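From: Thịnh Trương
To: Gerside house tours list
Date: January 2021
Subject: Re: Parking and tickets at Gerside

Halima Ogbonna wrote:
> Does the 2 p.m. tour still start at the lower gate?
> The printed sheet says lower gate, the website says
> carriage barn. I have a group coming up from the train.

Carriage barn. The sheet is from September and predates the change. The lower gate is locked on weekdays, and the path from it to the house is closed past the second bridge.

Parking: the barn lot holds 80 cars. Buses use the Lepik Road lot and should allow 60 minutes for the walk, the tour check-in and restrooms. The train shuttle stops at the barn only. 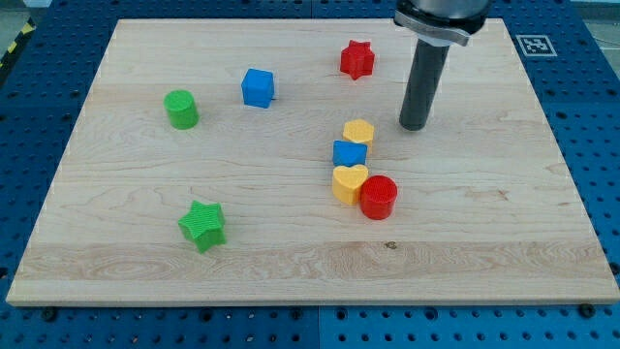

Colored shape blocks on a maple board.

The house tour covers the ground floor and the river terrace. The upper gallery is not included until the stair rail is repaired. Strollers and large bags stay in the barn. The garden below the terrace can be visited without a guide, but the gravel is steep and wheelchairs need the service road. Ask Corey Kerslake for the gate code the day before.

Corrected sheet to follow once Kiều has checked the shuttle times.

Thịnh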